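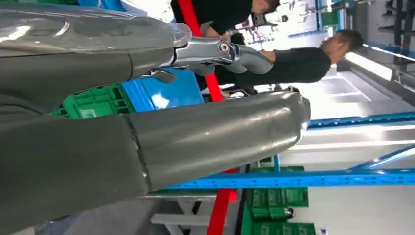
Crates are easier to live with than cardboard, one trader at the Vamton hall said of the switch to reusable plastic ones, though she would like more of them before the busy months.

The hall stopped taking single-use boxes on 25th June. Traders now collect blue or green crates from the Orkau depot and return them empty within five days. There is a deposit of £2 on each crate, paid back when it is returned.

Ospina, which runs the hall, has bought 455 crates so far. It said some 8 had gone missing and asked anyone with crates at home or in a van to bring them in.

Cracked crates should be handed over separately so they can be sent for recycling. The depot opens at 5 each morning, and crates can be left at the side gate after closing.

A second order is due in January, when the Plukum hall is to join the scheme.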